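We stock four replacement gear sets for stand mixers and hand-crank pasta machines. This page covers the one people ask about most, the Lirkerora nylon set. I'll say up front that I was not keen to list it.

## Lirkerora nylon gear set

**Stock no.** 720
**Fits:** Valon countertop mixers, old-style gearbox only
**Main gear:** 34 teeth, straight cut
**Price:** $44 for the set, grease not included

The package says "lifetime quiet." Whose lifetime, it doesn't say. The maker also claims the nylon runs cooler than metal under heavy dough, and when I asked for the test behind that claim I got a second copy of the brochure. So treat it as advertising until somebody shows their numbers.
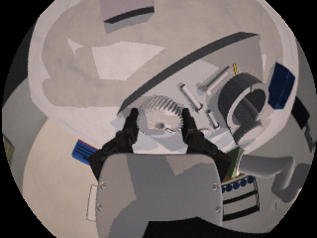
What I can tell you comes from our own bench. Perla Varela put a set in the shop mixer last February and has made bagel dough with it ever since. It is quieter than the old brass gear. It is not silent, and on the lowest speed there's still a tick you can hear from the next room. She measured the backlash when it went in and again after 106 batches, and the change was too small for our gauge to show. One mixer, one baker, one kind of dough. Make of it what you like.

### Will it fit mine?

Maybe. Valon changed the gearbox partway through production and kept the same model name on the front, which still annoys me. Take the top cover off and look at the shaft:

- Flat on one side: this set fits.
- Splined all the way around: it doesn't, and no amount of filing will change that.
- Pinned: call us before ordering.

The Nava mixers look the same from outside and take a different gear. Please stop ordering this one for them – the return postage is on you.
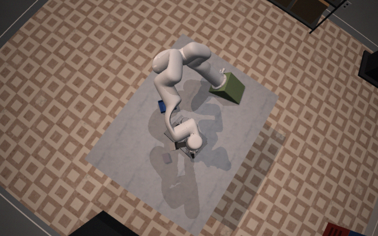
### Grease

Use a plastic-safe, food-grade grease. The brochure recommends Skeltex, at a price I find hard to take seriously. Eliseo Villaseñor tried it against the plain white tub we've sold for years and couldn't hear any difference. We carry both. Buy the tub.

Clean the old grease out completely first. Brass leaves fine grit behind, and the new teeth won't thank you for it.

### Complaints so far

Teodoro Barajas stripped a set kneading stiff rye on high speed, against the manual. The maker replaced it anyway, slowly. Another buyer said the teeth looked yellow after a few months. Ours did too, and the mixer still works.
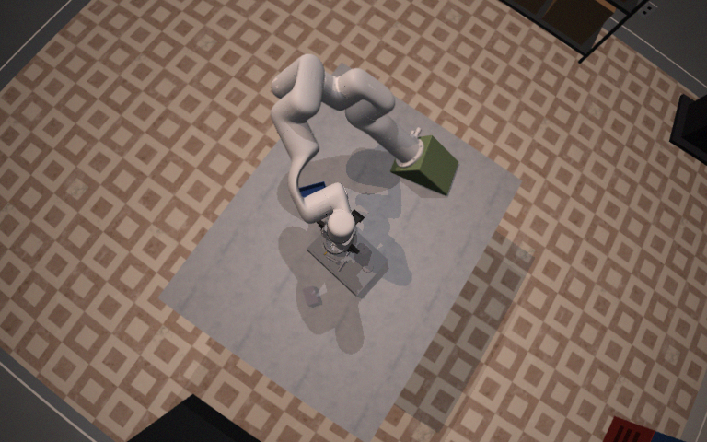 ### Should you buy it?

If your brass gear is noisy but not chipped, try cleaning and regreasing before you spend $44. That fixes more mixers than the parts trade likes to admit. If teeth are missing, this set is a fair price and easier to find than brass.

Returns accepted unopened. Once there's grease on it, it's yours.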